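Mastham linen program to fold its 2000th cloth in June

The Mastham linen program expects to fold its 2000th table cloth in June, organizer Geum-ok Ki told members this week. The program lends plain white cloths for school dinners, funerals and club suppers, and asks only that they come back washed.

Demand has grown since the spring. The group now has 96 cloths in use, up from 74 last year, and each one is laid flat on a table and folded lengthwise before it goes back on the shelf.

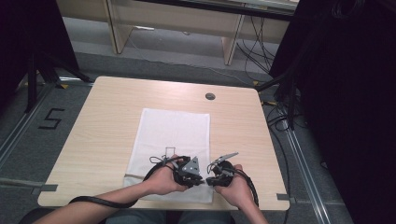
Ki said the lengthwise fold was chosen after borrowers complained about creases running across the middle of their tables. Cloths that come back with stains are set aside and washed a second time.

Brijesh Sengar, who handles bookings, said the longer cloths go first and should be reserved at least two weeks ahead. Square ones can usually be had the same day.

Returns are taken at the Resbridge hall side door until 7 p.m. Borrowers are asked to leave the cloths unfolded in the bag with the loan slip on top.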